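The Kitchen on the Screen
June 2023

The robotics club at Stomwood School had money for only one arm, and in November the arm broke. So we moved into a kitchen that did not exist. It lived inside the old computer by the window, and we called it Floltley, like a village.

I was the newest member, and my English was still slow. My task was simple to say: teach the arm to close the cabinet door. I gave it 2000 tries in one night and slept badly.

In the morning the others stood behind my chair with their coats on. The program had stopped at try 79. I was ashamed, but I pressed the key, and the kitchen came up with its green wall and its door wide open.
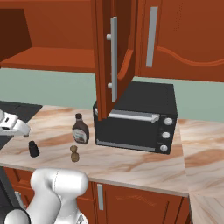 Start it again from 79, came a voice behind me, and this time give it a smaller reward for moving fast.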